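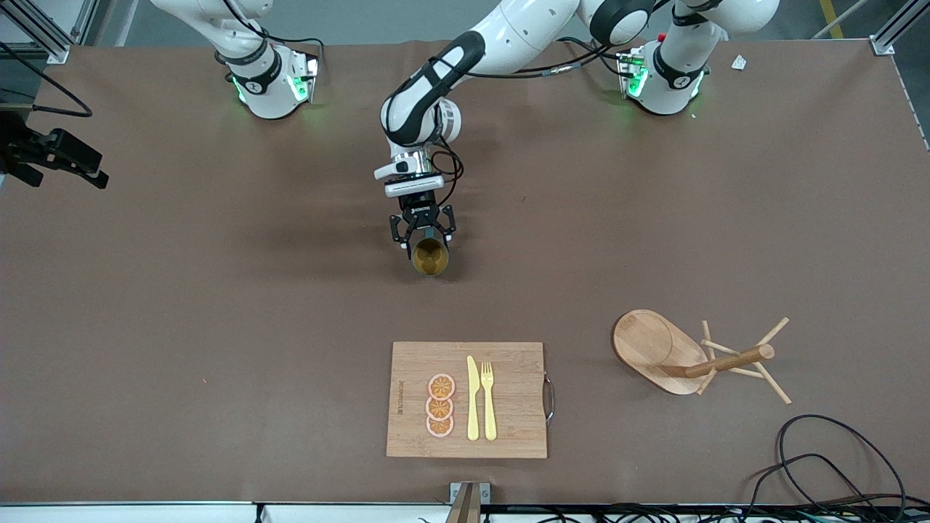
Brown table, both arms along the far edge.

Thursday, May. Started 7:40 a.m.

Red panda nest boxes, round three. Very good day, writing it all down before I lose it.

Box A (the old Flosmont design, slanted lid) has been up in the Plukville yard for nine nights. The logger in the ceiling gave me 251 readings before the battery went, and the humidity line is so much flatter than last year's! The vent slot under the lid is doing something. I had it down as decoration, so Fitzgerald wins that one and I owe him a coffee.

Box B still sweats at the back wall. Took it down, opened it up, and the felt strip was soaked along the bottom seam. Pulled the strip out completely, drilled four 6 mm holes low on the back and left it propped open over the sink. Want to see it dry all the way through before anything goes back in.

Scale perch: this is the fun part. The load cell under the branch finally agrees with itself. Put the 200 g check weight on at the trunk end, the middle and the tip, and the tip was the only place it wandered (read 206, then 205). Shimmed the outer bracket with a bit of rubber and it came right back to 200. I did it over and over just for the pleasure of it.

Then the small sandbag from the Pettigrew kit, labeled 677 g. Perch said 677. I may have yelled.

Next question is whether the pandas will stand still on it. Daken (the older female) walks out along any new branch within minutes, so she goes first. The younger one sulks about changes — last time he took the long way around the yard for two days and ate his bamboo with his back to us. Plan is to put the perch up with the electronics switched off, let them both get bored with it, then turn it on.

Notes on the bark wrap: cork sheet looks nice and grips well, but the edges lift where the claws catch. Hemp rope is ugly and perfect. Going with rope, knots on the underside, tails tucked so there are no loops anywhere. Fitzgerald Pruitt checked every knot and made me redo two.

Things to pick up or chase:
— rubber sheet, 2 mm, the good kind
— new logger battery, plus a spare this time
— ask the vet room if they want weights in grams or kilos on the printout
— longer bolts for the outer bracket, current ones barely reach the nut

Box B at 4:15 p.m.: back wall dry to the touch, seam still dark. Leaving it open overnight. Felt strip is in the trash.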